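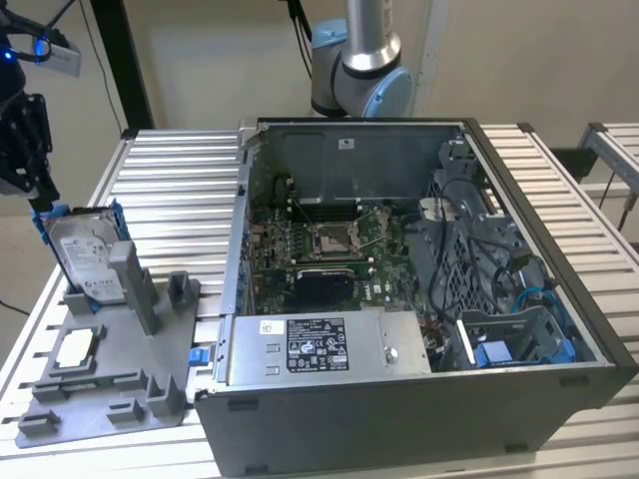
Old office tower: which parts come out before the board?

Posted by sekville_mike

I have an old desktop tower and want to move the motherboard to another case. So far I have laid it on its side and taken off the side panel. The hard drive is in a blue plastic caddy and the processor socket, now empty, has a metal bracket with a lever. Did I need to pull both before unscrewing the board, or could the processor have stayed in? I paid 70 dollars for the machine, so I don't want to buy a second one.

Ximeng Dong
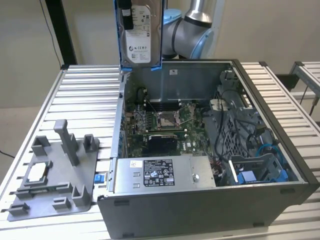
Arnmont, 7/13/18

Take the drive out first. Unplug its data and power cables, squeeze the sides of the caddy and lift it by the plastic. Stand it somewhere it can't fall over.

The processor can stay in if the cooler stays on. If you do remove it, unclip the lever, open the bracket and lift the chip straight up. Put it in a small tray or box. Close the bracket over the empty socket again – the pins bend easily and I have never straightened one properly.

Then the graphics card, if there is one, and the memory. Mine had 9 screws holding the board, one of them hidden under a cable. Check that the new case has matching holes. Some office boards don't line up with a standard case, and the front panel plug may be different too.

tovar31

just leave everything on the board and lift it out, did this with around 2000 miles of moving house in between and it still boots. take a photo of the cables first though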